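About Ornwood

Ornwood is an evening language school for working adults. We teach Japanese and English in small groups, from complete beginner to business level. Renji Tsuji opened the school with one room and a single Monday class, and he still teaches the beginners.

Most of our students come straight from work, so classes start at 6:30 p.m. and run 90 minutes. A term lasts ten weeks. You can join in the first two weeks of any term without a placement test if you have never studied the language before. 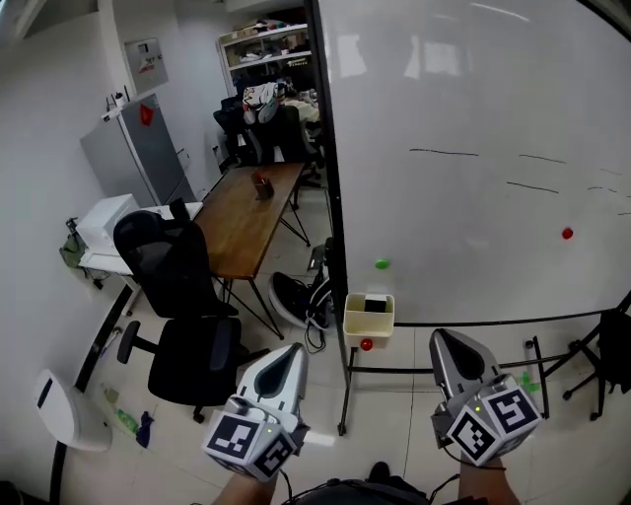
Fees are $300 per term, books included. Students who sign up for two terms in a row get the second workbook free. Our lending library has 854 titles, mostly graded readers, and is open to former students as well.

Takumi Imai runs the English program and Yuto Hayashi handles enrollment and company classes. The next term begins in October. To ask about a place, call the office after 2 p.m. or stop by before class.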